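Wrapped sweet

A wrapped sweet is a small piece of confectionery enclosed singly in its own wrapper, as distinct from sweets sold unwrapped in a jar, tin or bag. The wrapper keeps out moisture, stops neighbouring pieces from sticking together and allows the sweets to be offered in an open dish. Boiled sweets, toffees and chews are the types most often sold in this form.

Twist wrap

The oldest common closure is the double twist. A rectangle of paper or film is rolled around the sweet and each projecting end is turned, usually in opposite directions, leaving two flared ends and a narrower neck on either side of the filling. Seen from above the piece has the outline of a bow tie. The single twist, used for rounder sweets, gathers all the loose film at one point.

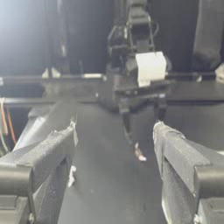

Twisting films must hold a fold without springing back. Waxed paper and cellulose film do this well. Ordinary polypropylene does not, and grades intended for twisting are modified for the purpose. The trade handbook by Yannick Carré (Goossens, Valimville) gives a test in which the twist is made, released and measured after 37 minutes.

Crimped wrap

In the crimped or pillow wrap, the film is formed into a tube, sealed along its length and pressed flat at both ends between ridged jaws. It is faster to produce than the twist and closes more tightly. Small crimped pieces can resemble twisted ones at a distance, particularly where the ends are wider than the middle. The Samarby works changed from twist to crimp in August, apart from one line of 400 g bags.

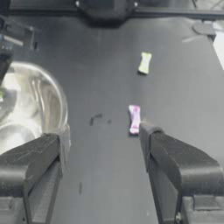
Colour

Wrapper colour generally indicates flavour within an assortment, although there is no agreed code between makers. Green may stand for lime, apple or mint, and purple for blackcurrant or grape. Many wrappers leave a pale area in the middle, which carries the name of the sweet or is left plain. The Bimov assortment lists its colours on the side of the bag.

Serving

Wrapped sweets are commonly put out in a bowl wide enough for a hand. Clear bowls show the contents from the side. Polished metal bowls reflect the colours of the wrappers, and strong overhead light can produce glare on the inner wall.

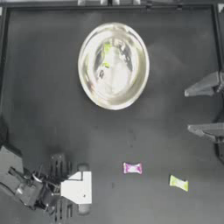 Two wrapped sweets, one purple and one green, beside an oval metallic bowl.

See also: Boiled sweet; Toffee; Cellulose film; Confectionery packaging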